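Clundance wedge

The Clundance is a sand wedge made by the golf club firm Vevcombe, designed by Lukian Stasiv for soft bunkers and thick rough. It has a wide sole and a high bounce angle, which keep the leading edge from digging into loose sand. The head is cast in one piece and is sold in right-hand and left-hand versions.

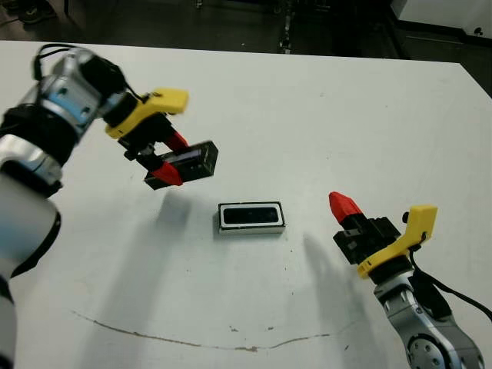 Two shaft options are offered, steel and graphite. The steel version is the heavier of the two and suits players with a fast swing. Most owners use the club for shots of 70 to 80 yards or less - longer shots tend to balloon in wind.

A later model, the Clundance 2, has a narrower sole and a milled face. It was drawn up by Nosipho Chauke and is sold in three lofts.

Categories: Golf clubs | Wedges | Sporting equipment

Contact us | Copyright Sellham Golf Reference | Back to top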